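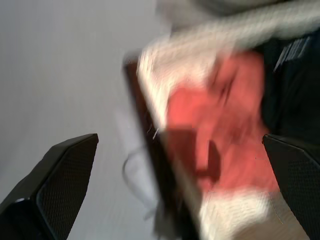 *A red-and-white rectangular object with a dark edge band along one side.*

**Edge band** is the name given to the strip of color that runs along the side or spine of a box, book or folder, set off from the panels next to it. It is one of the oldest tricks in everyday packaging, and still one of the best! A dark band hides the scuffs that collect wherever hands and shelves rub, and it makes an item easy to spot in a tightly packed row.

## Use in sorting

Bands are a favorite with people who tidy for a living. In the Oscombe method, set out by the organizer Drita Janevski in 2000, every box on a shelf is turned so that its band faces out and its broad panels stay hidden. A standard Oscombe shelf holds up to 24 boxes, grouped by band color first and by size second. The results can be wonderfully calm to look at - even in a crowded closet.

## Colors

Black and dark brown are the classic choices, usually paired with a lighter panel. Red with cream or white is a popular pairing for gift boxes and storybooks, and it stays readable from across a room. The Jallinano color chart lists 64 band shades, 18 of them browns.

## See also

- Borbély fold
- Slipcase
- Spine label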